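Semano Computer Repair and Reuse, Greenwood workshop
Open position: Board Technician (full time)

We are looking for a technician to join the bench team in our Greenwood workshop. We receive used desktop computers from offices, schools and private persons, take them apart, test the boards and bring back to use what can be brought back. Last year 1465 motherboards came through the workshop. We would like to save more of them, and for this we need one more pair of careful hands.

The workshop is one long room with benches on both sides and a storage room behind it. Every technician has their own bench and does not have to clear it for another person in the evening. There is a shared table for soldering, with extraction, and the shelves with tested parts are next to it.

What you will do

Take desktop computers apart and sort the parts by type and condition.
Clean motherboards, inspect them under magnification and write down what you find.
Test boards with known good memory, processor and power supply.
Replace capacitors, connectors and sockets when the repair makes sense.
Pack the finished boards in antistatic bags and label them for the shelf.
Help at the front counter one afternoon per week.

The last point is a small part of the job, but please take it seriously. Customers come with questions, and many of them are worried about their files. You should be able to explain a fault in simple words.

What we ask from you

At least 2 years of practice with computer hardware, at work or as a serious hobby. We do not ask for a diploma.
Clean soldering, including small surface parts.
Good reading of board layouts. You do not need to know every model by memory – nobody here does.
Patience with written notes. Each board has a card, and the next person must be able to read your card.
English good enough for the counter. Other languages are welcome.

Knowledge of our stock program, Ridasitz, is not expected. We will show it to you in the first days, and most people learn it in one afternoon.

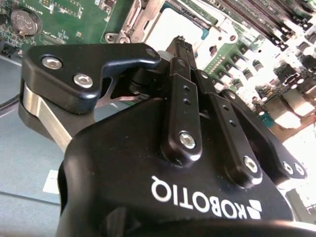
The working time is 40 hours per week, Monday to Friday. We start at 8:30, but we can talk about another hour if you bring children to school or come by bus. We pay for your safety shoes and for one course per year. In the past our people have taken courses in microsoldering and in data recovery. The pay depends on your practice and we will tell you the amount before the interview, so please ask for it if we forget.

The first three months are a trial period for both sides. During this time you will work beside Iraklis Makris, who is responsible for the bench team.

How to apply

Please send a short letter and a list of your past work to Lionel Mellor at the Semano office, or leave them in an envelope at the counter. A photo of you is not needed. If you have repaired a board you are proud of, write us a few lines about the fault and how you found it. We read these with great interest.

Interviews will be held in February. Each one takes about an hour and includes a small practical task at the bench. We will provide the tools, but you may bring your own tweezers if you prefer them.

Posted 23 January 2023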